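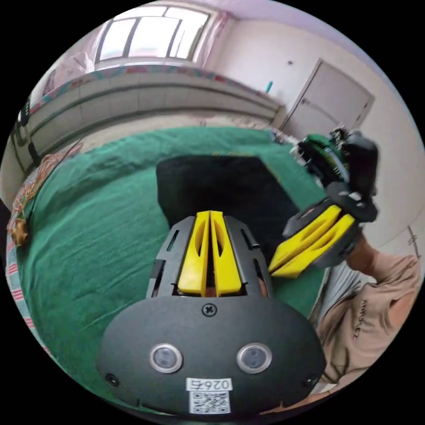
Chapter 2
Why Rivers Bend

If you have ever followed a lowland river on foot, you will know how long it takes to get anywhere. The Huditz, which we shall come back to often in this chapter, needs 13 kilometres of channel to reach a village you could cycle to in twenty minutes, and it seems in no hurry at all!

Gorazd Georgiev began walking its banks one March with a notebook and a bag of wooden pegs, and his sketches are used in the exercises at the end. Water on the outside of a bend moves faster and wears the bank away, while on the inside it slows and drops its sand and gravel. Year after year the bend grows (one of his pegs, set well back in a meadow, is now in the river), until in a flood the water may cut straight across the neck and leave a curved lake behind.

Before reading on, find a stream on a local map and trace its course with a piece of string.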